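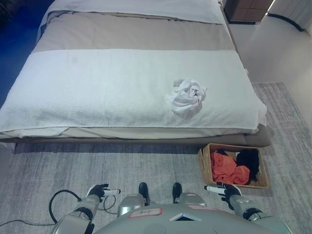

4.3 Recording a bedside laundry episode

This section covers the collection of demonstration episodes for the cloth sorting policy in the Sultgate set-up. It assumes that the head camera has been calibrated (section 3) and that the operator has completed the arm checks in 4.2. Episodes recorded without those checks are rejected by the import script and cannot be repaired afterwards.

The method compares two ways of dividing an episode. In the first, the whole task is stored as a single sequence. In the second, the operator marks the end of each pick, and the policy is trained on the parts. Both use the same recordings, so the marks must be set every time, even when only whole sequences are wanted.

Preparing the area

1. Spread the towel flat across the lower half of the bed. It may hang over the foot edge a little. Smooth out large ridges by hand.

2. Place one white cloth on the towel, bunched up. Do not fold it. Change its position between episodes.

3. Put the wicker basket on the rug at the foot of the bed, open side up. Garments already in the basket may stay there, but write their colours in the episode sheet.

4. Check that the cables on the floor are clear of the feet and of the basket.

Caution: Do not start the arms while anyone is leaning over the bed. The arms move to the ready pose as soon as the session opens, without a warning tone.

Recording

5. Open a session in Onovow and choose the bedside profile. Enter your initials and the layout number.

6. Bring both grippers into the lower part of the head camera view. The bed, the towel and the opening of the basket must all be visible at the same time. If the basket is hidden by an arm, move the arm, then check the view again.

7. Press Record and wait for the counter to start. Hold still for the first second.

8. Carry out the task at an even speed. Set a mark each time a gripper lets go of an item.

9. Press Stop with both arms at rest. Grade the episode as clean, usable or failed. Failed episodes are kept, as they are needed for the recovery set.

10. Change the layout after every 12 episodes.

Note: A missed mark can be added later in the review window. A mark set too early should be deleted and set again. Do not drag it, as dragging shifts the joint data by one sample in the current release.

Results to date

The January set holds 1,000 episodes, recorded by Etelka Nyitrai and Rhodri Gethin. With whole sequences, the trained policy placed the cloth in the basket in 67 per cent of test runs. Training on marked parts raised this by 7 percentage points. Most of the remaining failures were grasps that took hold of the towel together with the cloth. White cloth on a white towel was the hardest pairing tested, and it should be included in any new set.

The gain has been measured on one bed and one towel only. Miklós Kozma is repeating the test with a patterned bedspread, and the figures will be added to this section when the runs are complete. Until then, use the marked parts as the default for training.

For import errors, see 4.5. For gripper force limits, see appendix B.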